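Grorell Small Gearbox Kitting Project
Progress report to the funder, second reporting period

Prepared by Lizeth Castaño, workshop lead
2024-07-23

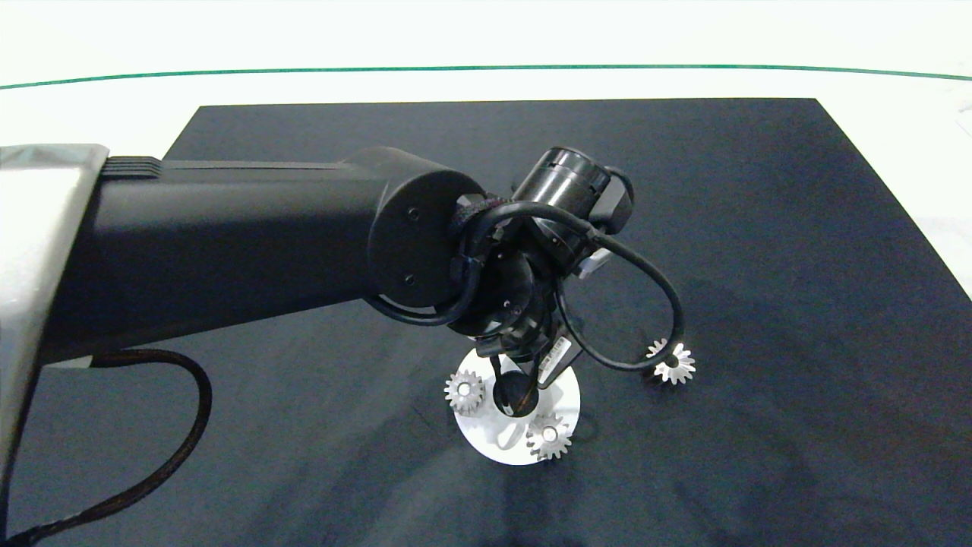 1. Scope of this period

The grant covers the sorting, inspection and kitting of reclaimed gears for the Nina teaching gearbox. Each finished kit holds two spur gears and one bevel gear, with a printed fit sheet. The target for the full grant is 900 kits. Work in this period concentrated on bench layout, the inspection procedure and the first complete batch.

2. Bench layout

The kitting bench has a white top with a dark navy mat over most of it. The mat replaced bare tabletop, on which small silver parts were hard to pick out under the ceiling lights. Spur gears are laid on a round white disc. The bevel gear stays on the mat, to the right of the disc, so that the two types are kept apart until the kit is closed.

The disc has no rim. Hernán Giraldo tested a shallow tray with a raised edge in its place and found that gears leaning on the edge gave false readings on the height gauge. The flat disc was kept. A second disc has been ordered so that one can be cleaned while the other is in use.

3. Stock received

Romow delivered 2000 loose gears in January under the existing supply agreement. The delivery was mixed and had no packing list by tooth count. Sorting by type took longer than planned and pushed the start of inspection back by two weeks.

Of the delivered gears, 114 were set aside at first sorting for chipped teeth or damaged bores. These are held in a marked tub. Romow has agreed to credit them against the next delivery. The credit note has not yet been received.

4. Inspection procedure

The procedure was revised twice. The current version is as follows.

Wipe the gear with a lint-free cloth and degreaser. Leave to dry.
Check the teeth under the bench magnifier through one full turn.
Test the bore with the go and no-go pins.
Spur gears: measure the width across the rim at two points.
Bevel gears: seat in the matching test gear and turn by hand. Reject if it binds.
Record the result on the batch sheet before picking up the next part.

The bevel gear check is the slowest step. The smaller bevels have pointed teeth that catch fibres from the cloth, and any fibre left in the root can feel like binding. Yhon Tello now brushes each bevel after wiping. Repeat checks have fallen since this was introduced, although the batch sheets do not yet record repeats separately. A column will be added.

5. Output

The first batch of 50 kits was completed and passed to Ereo for trial assembly. Ereo returned two comments. The first concerned the fit sheet, where the shaft diameter was printed in the wrong place. This has been corrected. The second concerned bagging: gears packed together in one bag had rubbed against each other in transit and marked the tooth faces. Each gear will now be wrapped in tissue before bagging.

No kits beyond the first batch will be released until the tissue wrapping has been tried on a return trip by road.

6. Staffing and training

Wilmer Bedoya and Yhon Tello are both signed off on the full inspection procedure. Lizeth Ticona is signed off on spur gears and will complete bevel training in the next period. Batch records are checked by a second person before filing.

7. Spending

Spending on tools and consumables is within budget. The bench magnifier cost more than the quoted price; the difference was met from the consumables line. Transport is underspent due to the delayed start and we ask that the balance be carried into the next period.

8. Risks and open points

Supply of bevel gears is the main risk. The Romow delivery contained far more spur gears than bevels, and the kit ratio of two to one cannot be held from current stock. A second supplier has been approached for bevels only. Samples are expected next period.

The no-go pin for the smallest bore is worn and is due for replacement. Bores of that size are on hold.

9. Work planned for next period

Complete the transit trial with wrapped gears.
Inspect the remaining spur gears.
Agree terms for bevel supply.
Issue the corrected fit sheet to Ereo.
Start the second batch once the new pin has arrived.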